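Tenmont Manipulation Laboratory — Shared Notebook
Category: Bench Notes / End Effectors
Reading time: 3 min

Tuesday, December 18, 2018
Entry by: Samah Ait Brahim
Subject: Gripper comparison for bin work, second session

Purpose

The purpose of the session was to decide which of the two candidate grippers should remain on the large arm through February. The candidates are referred to below by their internal names, Chukwu (the wide-stroke unit) and Millau (the narrow-finger unit). Both were assessed last week on an open table. The present session repeats the comparison inside the gray bin, where the walls restrict the approach and the cables have less room to move.

Conditions

The controller was left on build 1774 throughout. No tuning was carried out between grippers apart from the tool offset, which was re-entered by hand and checked against the calibration pin. Joint speed was limited to 20 percent of the rated value. Each gripper was given 10 attempts per starting layout, and the layouts were taken from the sheet kept in the bench folder.

The objects were the long rectangular blocks in red and green. They are a reasonable choice for this comparison, as they come to rest at awkward angles and lean against one another. The bin was held to the bench with a spring clamp on the left side.

Observations, Chukwu

The wide stroke is forgiving. Errors in the estimated block position were absorbed by the opening, and the gripper closed on the block in most cases where the Millau unit would have touched down on top of it. Blocks lying well away from the walls presented no difficulty.

The weakness is the approach near the walls. With a block lying parallel to the near wall, the outer finger requires clearance that does not exist, and the planner rejected the grasp or selected a steep wrist angle. On two occasions the arm was stopped by hand when the finger came close to the rim. I would not leave this unit running unattended in the bin as presently configured.

Observations, Millau

The narrow fingers reach blocks along the wall without complaint. Where two blocks touch, the fingers can usually be placed on the free one without moving its neighbor. Grip on the long faces was satisfactory; grip on the ends was poor, and blocks held by the end rotated during the lift.

Position error is the main concern. The tolerance is small, and the offset must be entered with care. A first set of attempts was discarded after I found that the sign of one offset term had been reversed. The mistake was mine, and the layouts were repeated in full.

Cables

The cable run remains unsatisfactory with either gripper. The yellow cable and the black bundle pass close to the wrist, and there is slack below it that sits near the rim at low tool heights. Tape holds the run at the large segment of the arm, but I do not regard tape as a permanent arrangement. A proper bracket has been requested from the Staltbridge shop — no delivery date has been given. Until it is fitted, wrist rotation should be kept within the reduced limits posted at the console.

Preliminary decision

Millau to remain the working gripper for bin tasks. Chukwu to be kept for open-table work and for the larger objects planned next. The decision should be reviewed once the new fingertips have been made, as a thinner outer finger on the Chukwu unit might remove most of the objection to it.

Outstanding items

1. Add a sign check to the tool offset form, so that a reversed term is refused on entry.
2. Repeat the end-grasp attempts with a softer fingertip material.
3. Confirm the bin position after re-clamping and enter the corrected corner values.
4. Review cable slack over the bin at the lowest permitted wrist height.
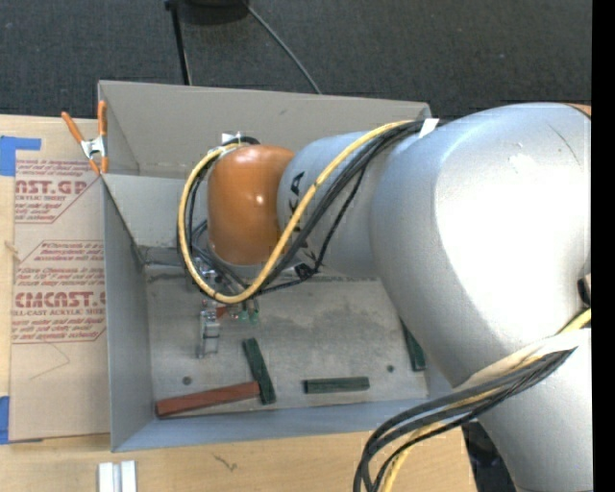

Recent entries

Tool Offset Procedure, Revised
Open-Table Gripper Comparison, First Session
Cable Bracket Request to Staltbridge
Controller Build 1774: Installation Notes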